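A Missed Grasp on a Dark Table: Notes From the Viter Trials

I keep this blog as a personal record of the household tidying work I carry out under the Viter project. The entries are written in the manner of a report, as I have found that habit useful when I return to them months later. This one concerns a fault in April that I first took for a minor nuisance and now regard as a safety matter.

Background

The Viter task is a simple one to state. The robot approaches a low table in a furnished living room, picks up small items of litter, and places each item in a bin. By the time of the fault the task log held 2,939 grasp attempts. Soft paper had been treated as the easiest class of object in the set. It does not roll, it does not break, and it yields when the fingers close on it.

The software in use was the Wultard grasp planner, which selects a point on the object, estimates the height of the surface beneath it, and sets the depth to which the fingers may descend. The surface estimate is the part that failed.

What Happened

During an afternoon block of trials, the planner reported a table height lower than the true one. The error appeared only at certain positions. On those attempts the fingertips continued downward after they had reached the wood, and the arm pressed against the table until the force limit stopped it. The limit was set at 20 newtons. It operated correctly each time, and I wish to record that clearly. The stop did not, however, prevent the planner from requesting the same motion again. It made the request 2 more times before I pressed the stop button myself.

I had been standing within reach of the table. My written procedure permitted this, and the procedure was wrong to permit it.

Conditions at the Table

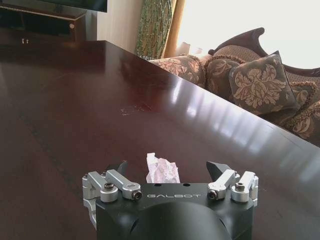
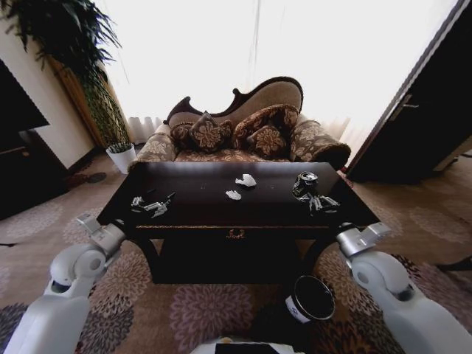
The tabletop is dark and glossy in both views, with crumpled white paper on it and strong daylight behind the sofa.

Cause

A review of the log found 173 attempts in which the reported surface height differed from the measured height by more than the permitted margin. I had expected these to be spread across all objects. They were gathered at positions where the window was reflected in the polish. A depth sensor looking at a mirror-like surface may report the distance to the reflected thing, and so the planner was told that the table was farther away than it was. In the bright patches it believed there was room to descend.

The choice of object made matters worse. A can offers resistance as soon as the fingers touch it, and the planner treats that contact as information. Wadded paper offers almost none, so there was no early signal that the fingers had gone low enough. I had selected paper for the first runs of each block on the grounds that it was forgiving. In this respect it was the least forgiving item available.

There was also a fault of design in the retry rule. The Munteanu supervisor module, which decides whether a failed grasp should be repeated, recorded a force stop under the same code as an empty grasp. An empty grasp is a good reason to try again. A force stop is not, at least until a person has looked at the table.

Changes Made

The following measures are now in place.

The table height is measured once by slow contact at the start of each block, and the planner may not go below that value whatever the depth sensor reports.

A force stop has its own code. It ends the attempt, raises the arm, and waits for a person to release it.

No one stands within reach of the arms while they are enabled — this includes me, and it includes the moments between attempts.

Trials are run with the curtains closed and again with daylight behind the sofa, and the two sets are logged separately.

Remaining Questions

I have not yet tested the contact measurement on a table that is slightly out of level. The tables at the Inurham site are older pieces, and I expect a difference in height from one corner to the other. A single value may be too coarse for them. I intend to measure four corners and fit a plane, which will lengthen the start of each block.

The retry rule also needs a second reading. I should like to know which other stops share a code with harmless events, and I have begun going through the list. The entry on that work will follow when the list is complete.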